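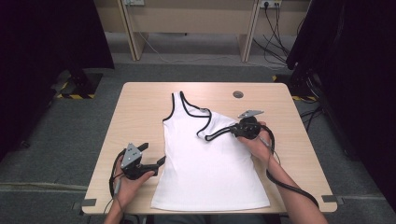
A morning at the Gronow mill, Drurden

I'd been meaning to get out to Drurden for ages, and when Rhiannon Craddock rang in March to say there were two spots left on the Gronow open morning I said yes before I'd even looked at how far it was. (Two hours from our place, if you're wondering, and the last stretch is gravel.)

Gronow knits jersey. That's the stretchy stuff your T-shirts and singlets are made of, and I've been sewing with it badly for years, so I turned up with a notebook full of grievances. Why do my hems go wavy? Why does everything I cut out curl up like a brandy snap? Poor Aled Hughes, who took our group through, got the lot before we'd made it past the car park.

We started in the yarn store, cardboard cones stacked up to the rafters and a lovely dry, dusty smell like the inside of a linen cupboard. Then through a heavy plastic curtain to the knitting floor, and oh, the noise! They hand you earplugs and you need them. The machines are circular, so the fabric comes down as a great long tube, and you can stand there watching a stripe creep round until somebody taps you on the shoulder and moves you along. That somebody was Rhiannon. Twice.

The oldest machine still running is one they call Cosomora, after the ship it came out on, and it only does rib. It had the morning off while a fitter had its side panels open, which suited me, as I got a good look at the needles. They're tiny hooked things with a latch that flips shut over the yarn. I'd seen diagrams and never understood them, and it took about four seconds of Aled turning the wheel by hand for me to get it.

After that came the finishing shed, warm and steamy and much quieter. The part I'd come for was here. My wavy hems? I'm stretching the fabric as I feed it through, and my presser foot is too tight. The curling is just what single jersey does at a cut edge, and the cutters there are used to it. Aled's advice was to let the fabric rest overnight, unrolled, before you go anywhere near it with scissors. I have never once done that. Contrast binding gets cut a bit shorter than the armhole it's going on, so it pulls in snug against the body, and I wrote that down and underlined it.

Morning tea was in the old dye house, with scones and a very serious fruit cake. I sat with Bart Verbruggen, who'd driven over from Stusolthorpe and runs up cycling gear in his garage, and we had a good long natter about elastic. He reckons the colour of thread matters less than everyone thinks. I'm not convinced!

Then the remnant shop. Offcuts are sold by weight, so bring your own bags and wear something with pockets. I came away with a navy rib, a mustard interlock and far too much white, and Rhiannon found a grey marle she wouldn't let out of her sight.

A few practical bits if you're going. Closed shoes are compulsory and they do check. The floor isn't great for prams, but there's a ramp to the finishing shed and the dye house. Toilets are back near the car park. Book early and ask for the first tour, as the remnants are well picked over by lunch.

My white jersey is spread out on the spare bed tonight, resting, and I'm cutting it out in the morning.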